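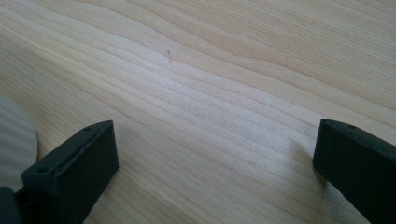

Brokcombe Shared Workshop
Gripper build group — minutes, July meeting

Present: Teodora Todorova (chair), Alfie Fothergill (notes), three other members of the group. Apologies from one member.
Start: 7:15 p.m.

1. Last minutes
Agreed with one correction. The spare servo was bought out of the group's own money and should not be listed under workshop stock.

2. Fingers
Teodora has the black two-finger set on the hand-held tool. The fingers are the blocky pattern with the mounting holes in the top face. Alfie asked whether the holes should stay now that nothing is bolted to them. Agreed to keep them, as the soft pads from the Shehu drawings use the same spacing.
The flat inner faces are too slick for dowels. Two options were discussed: thin rubber sheet glued on, or a shallow V cut down the middle. Rubber first, V groove if the glue lets go.
Action: Alfie to cut pads for one pair.

3. Camera view
The fingertips have to stay in view when the jaws are fully open. Teodora is happy with the present angle on the bare tabletop. Alfie would like it tipped up a few degrees so that more of the table ahead shows. Not settled. Both angles to be tried with the same set of parts before the bracket is glued.

4. Table
Request from the woodworking side that we stop dragging the fingertips on the pale tabletop. Agreed. A sheet of card goes down for any test where the tips touch — this applies to short tests too. The top is not to be oiled or varnished until the camera work is finished, as glare would mean starting the settings over.

5. Practice runs
Total logged so far is 167. Target before the arm is fitted remains 2,000. One member thought this was too high for evenings only. Teodora said the number could be looked at again in September, but the log sheet needs filling in properly either way. Of the last batch, 17 runs had no start time and will be left out.

6. Arm (Gilow)
The base plate is drilled. The shoulder joint still has play in it. The Briltitz bearings came in the wrong bore and have gone back. No work on the wrist until the shoulder is sorted.
Action: Teodora to chase the replacement bearings.

7. Money
Spent since last meeting: $26, on screws, rubber sheet and contact glue. Receipts are in the tin.

8. Any other business
The small vise is missing from the end bench. Whoever has it, please put it back.
The 3D printer is booked for the first half of next month's session.

Closed 8:40 p.m. Next meeting in August, same time.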